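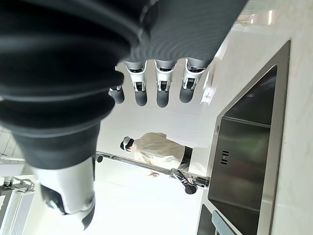

October 26, 2026

The first real frost came last night, and I was up before the light to see what it had done. I had covered the peppers with the old bedsheets, the blue ones with the worn-out middle, and I'd weighed the corners down with whatever was lying near the back step. One corner had come loose and two of the plants under it have gone dark and limp, poor things, but the rest are standing up as if it were still September. I picked everything off them anyway before breakfast. There's a point when you have to stop asking a pepper plant for more.

So the kitchen is full of peppers again, and I have run out of bowls. Some of them are in the roasting pan and some are in the colander and a good many are just rolling about on the counter. I'll pickle the small ones tomorrow. I used my mother's brine for years, which had so much sugar in it that you could have poured it on pancakes, and last fall I finally cut the sugar in half and liked it much better, and felt guilty about that for a week.

I wanted to write down the walk, though, before I lose it. I went out to Jetham after lunch, by the river road, because the hill way has been closed since they started on the culvert. It's longer by the river but I wasn't in any hurry and the sun had come out by then. Everything that had been white in the morning was dripping. The maples by the old pumping station have dropped nearly all their leaves in one go, the way they do after a hard cold night, and they were lying in perfect rings under each tree, yellow on the inside and a sort of brick color toward the edge where they'd blown about a bit. I stood there longer than a grown woman probably ought to.

The river is low. I can see the flat stones below the bridge, which I haven't seen since the dry summer, and there was a heron on one of them with its shoulders up around its ears. It let me get as far as the second railing post and then it went off downstream, very slow and put out. I have never once managed to see a heron catch anything. I must have watched them for hours, all told, over the years, and they stand and stand, and then I sneeze or look at my shoe, and when I look back they're swallowing.

At Jetham I went to the bakery first and then to the Jakab store for canning lids. They've moved everything around again. Lids used to be by the paint, which made no sense at all but I knew where they were, and now they're with the kitchen things at the back, which makes perfect sense and took me a quarter of an hour. I bought two boxes of the regular and one of the wide mouth, and then at the counter they had spring bulbs marked down, a mixed sack of 72 daffodils for next to nothing, and of course I bought those too. I had told myself no more bulbs. I said it out loud in the spring, standing in the yard, when I was trying to find a place to put the hose down without flattening something.

Carrying a sack of daffodils home three miles is a good way to think about whether you wanted them. I changed arms at the bridge and again at the pumping station, and by the time I got to the mailbox I had settled it that they would go along the fence on the north side, where the grass never comes to anything. If I get them in this week the ground should still be soft enough. It was 92 degrees in that same strip in August and hard as a plate. Hard to believe now, with my fingers aching just from holding the sack.

The rye bread from the bakery was still a little warm in the middle. I ate the heel of it standing in the hall with my coat on.

I spent what was left of the afternoon on the quilt. I've been at this one since the winter before last, and I have to admit that I got tired of it somewhere in the spring and put it in the cedar chest so I wouldn't have to look at it. But I took it out again this month and it was much further along than I remembered, which was a lovely surprise, like finding money in a jacket. The top needs 400 squares and I have 200 of them sewn together in strips, and most of the others cut and stacked in a shoebox by color. The greens are the nicest. There's some of the old kitchen curtain in there, and a piece of the dress I wore to my cousin's wedding, which I never could have worn anywhere else. It had a collar like a serving dish.

I do wish I'd been more careful with the first strips. I was cutting by eye in those days, very sure of myself, and now the seams don't meet up the way they should, and when I press them flat there's a little jog at every corner. I thought about picking them all out. I even got the seam ripper from the drawer and sat with it in my hand for a while. Then I made a cup of tea and decided that whoever sleeps under it will be asleep.

The radio was on while I sewed, a long program about lighthouses – how the lamps were tended and what they burned in them, and how the keepers had to wind the works by hand all through the night. One of them had kept a diary for thirty years and most of the entries were only the wind direction and what he'd had for supper. They read some of it out. "Northeast, fresh. Beans." I laughed out loud, and then I thought, well, mine's mostly frost and peppers, and I wouldn't mind hearing what else he had to say about the beans.

That set me looking through my own old books, the ones on the bottom shelf, to see when the first frost came in other years. I am not a steady diarist. There are whole months when I wrote nothing, and then four pages about a casserole. But I did find the frost in three of them, and every one was earlier in October than this, one of them so early that I'd lost the tomatoes green on the vine. I had completely forgotten that. I had written "what a waste" and underlined it twice. I'd also written that I was going to keep a proper record from then on, with the temperature every morning, and the next entry is from after Christmas.

Supper was soup from the freezer, the squash one, with some of the rye. I had put too much nutmeg in it, and I remember thinking so when I made it and hoping it would fade. It has not. I added a spoonful of sour cream and two of the peppers, chopped small, and that helped a good deal. There are three more tubs of it to get through.

It's clear again tonight and very still, and I suppose there will be another frost by morning. I brought the geraniums in and lined them up on the newspaper in the back room, where they'll sulk until about March, and I left the sheets off the peppers this time. The kale can look after itself, it's supposed to be sweeter for a bit of cold. The parsley I'm not sure about. I should have brought in a pot of it when I had my shoes on.

Things for tomorrow, so I don't have to lie there remembering them: vinegar, mustard seed, look for the bulb planter (shed? or under the porch with the stakes), call about the chimney, take the library books back before they start writing to me. And the gutter on the north side, if it's dry and I feel brave about the ladder – it's full of maple leaves already, I could see them sticking up from the road.

The stove has nearly burned down. I'll put one more piece on and read a while.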